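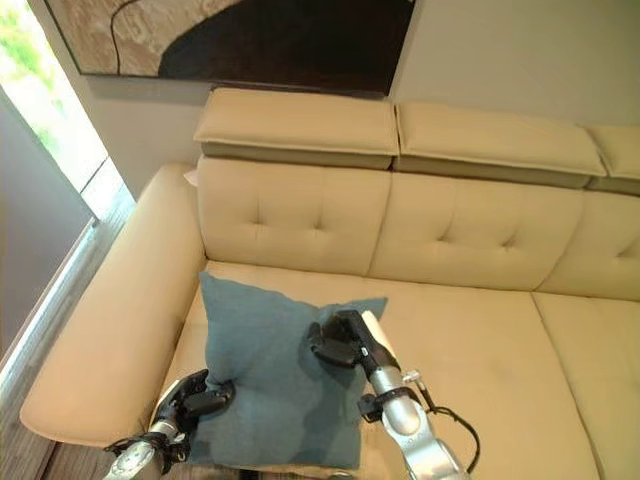 Customers of the online brokerage Stulix were told this month that they will pay $100 to move an account to another firm, and one of them said she learned of it only after her transfer form came back. She had $3,000 in an individual retirement account and wanted it at Bemora, where the rest of her savings are. "I never agreed to that," she said. "I opened the account when leaving was free."

Stulix had charged nothing for outgoing transfers until January, when it revised its fee schedule. The change was posted in the document section of its website. A notice by email did not go out until July.

The charge applies to full transfers only. Customers who move part of an account and leave it open pay nothing, but a balance under $100 can be closed by the firm and sent out by check. For a retirement account, a check made out to the customer can count as a withdrawal and bring a tax bill.

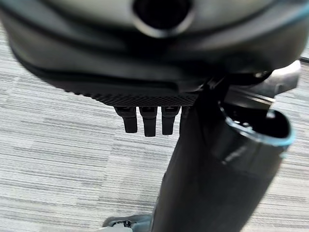

Stulix said in a statement dated 28 July 2025 that the fee covers the cost of processing and is in line with what other brokerages charge. It said it would waive the fee for customers who filed transfer forms before the email notice was sent. They have to ask for the waiver in writing.

Bemora and a smaller rival, Cliso, both said they will repay the fee to new customers who send in a closing statement. Cliso limits the offer to accounts of more than $3,000. Bemora has no minimum but takes up to 2 months to pay.

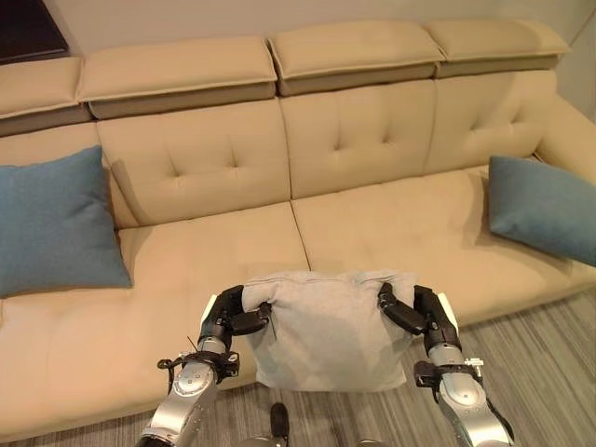 Anyone thinking of switching should ask the new firm for its repayment terms in writing before signing the transfer form. Download old statements and tax forms as well, before the login at the old firm is shut off. It is dull work, the kind that can be done from a beige sectional with a throw pillow within reach. Stulix says closed accounts lose online access after 2 weeks.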